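»Das Archiv passt in 14 Kisten«
Lesezeit: 2 Minuten

Senga Cairns sammelt seit Jahren Lieder, die früher beim Heringsputzen gesungen wurden.

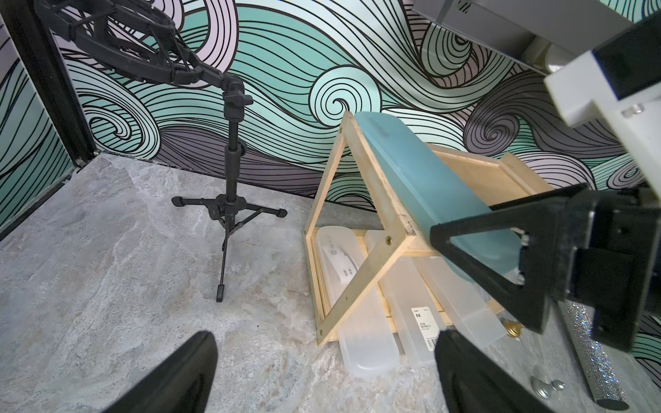 Angefangen hat sie mit ihrer Großtante. »Die kannte Strophen, die in keinem Buch standen«, sagt Cairns. Heute umfasst die Sammlung 528 Aufnahmen, die meisten auf Kassette. Im Juni hat sie mit dem Digitalisieren begonnen. Ewan Baxter hilft ihr bei den Texten - viele sind im Dialekt und schwer zu verstehen.

Am liebsten sind ihr die Fassungen, in denen jemand stockt oder lacht. »Die schneide ich nicht heraus.« Streit gibt es manchmal um die Melodien. Baxter hält zwei der Lieder für norwegisch, Cairns nicht. »Wir haben das vertagt.«

Ein Liederheft ist geplant, der Verlag Bincombe hat zugesagt. Die Noten schreibt sie noch von Hand.

3 Kommentare
14-mal geteilt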